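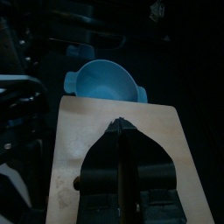
Roswitha Leitner wrote to me after my last report that a mill should be visited when it is grinding and otherwise one can stay at home, and for Burnthorpe I must agree with her. I had been there once before, in winter, when the stones were lifted for dressing, and I went home with cold feet and a leaflet. In August they hold the open day, and then the mill runs from the morning until the grain for the day is finished.

Burnthorpe Mill stands a little outside of Jellham, on the side road to the quarry. From Jellham station you can walk, but the last part has no sidewalk and the grain trucks also use it. I took the bus, which stops at the chapel. The driver did not announce the stop. Look for a red mailbox and press the button then.

The entrance costs 4 dollars and you pay in cash at a table beside the gate. I had only a large bill and had to wait until enough other visitors had paid. The ticket is a paper flour bag with a stamp on it, and it can be filled later at the shop, so please do not fold it too small as I did.

The tour begins on the top floor, where the grain comes in. One goes up by a stair which is almost a ladder. Our guide was a young man with a very quiet voice, and on the upper floors it was not a problem. He let us put our hands into the bins. There was a common winter wheat, a rye, and an old wheat called Avura, which they have grown for them by a farm across the valley. The Avura grain is longer and more gray than the other, and he said that it gives a small harvest and falls over in heavy rain. A woman asked why they grow it then. He said because of the taste, and we should wait until lunch.

On the stone floor it is loud. The pair which was running is called Hoani, painted in green letters on the wooden case, and I asked about the name but did not understand the answer because of the noise. What I did understand is that the upper stone turns and the lower stone stays, and that the distance between them is set with a screw from the floor below. The miller goes down, takes some flour between thumb and finger, rubs it, and turns the screw a very little. He did this many times while we stood there. He does not look at the flour when he rubs it, he looks out of the window.

I also rubbed. First it felt to me like all flour. Then he closed the stones slightly and gave me the next handful, and there was a difference, a kind of softness, and it was warmer. Too warm is bad, he said, the flour then smells of nothing.

There is a board by the door with the history. The present building is 174 years old and the mill before it burned down. In a good month they grind 2,000 pounds, and the board compares this with an industrial mill, but the paint at that place has peeled and I could not read the comparison. Maybe it is better for them so.

Lunch was in the yard, under a roof of canvas. They had baked flat loaves from the three flours and one could try them with butter and with a plum jam. The rye was for me too sour. The Avura bread was yellow inside and a little sweet, with a thick crust, and I took it two times. The line was long and the bread was finished before everybody had some, which made a few people angry. If you come for the bread, come before noon.

In the afternoon was a talk on how to store flour at home. I wrote down the following. Whole flour from a stone mill still has the oil of the germ in it, and it becomes bitter faster than white flour. Keep it cool and closed. In the refrigerator it is good for some months, in the freezer longer, but let it come to room temperature before you open the bag, or it takes water from the air. For bread with this flour use more water than your recipe says and then wait before kneading, because the bran drinks slowly. For 200 grams of flour the speaker added two extra spoons. She did not say which spoons and I forgot to ask.

The shop is small and the prices are higher than in the supermarket, naturally. I bought Avura flour and a bag of bran. Oats they do not have, the stones are not right for it.

What I did not like: there is one toilet for all visitors, and the wheel itself can be seen only from the bridge, where cars pass. The stairs are not possible for persons with bad knees, and for them nothing was offered except the yard. I wrote this also in the guest book.

The last bus back to Jellham leaves the chapel at half past five. The next open day is again in August.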